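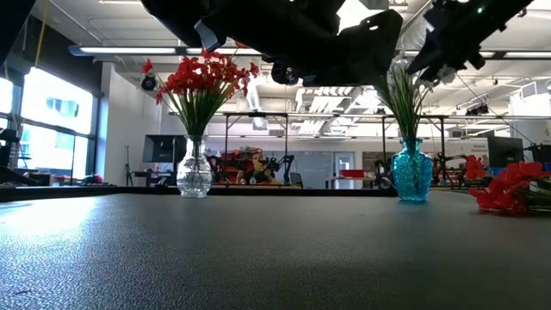

plotholm: Red in clear glass and white in colored glass is the way I'd go too, but please, please trim those stems first! Faux stems straight from the store are nearly always too long, and everything ends up leaning.

Skornard
Posts: 697
Oh, I have to disagree a little, and I say it with love. I like them tall. A cut-glass vase with a narrow neck holds a bunch upright all by itself, and once you've snipped the wire you can't put it back (ask me about my poor fake lilies).

plotholm
Fair enough on the lilies! You can bend the ends up instead, 3 inches or so, and keep your options open.

quiroga_k
Posts: 1,754
I'd leave the reds alone and worry about the turquoise vase. That wide rim lets the grassy stuff flop wherever it pleases. I put glass pebbles in the bottom of mine and it's behaved ever since. And I'd find a spot for that extra red bunch lying on the table, maybe a third vase?

Skornard
No third vase! Tuck a few into the greenery and save the rest for the hall. Mine have been out there since October and still look cheerful.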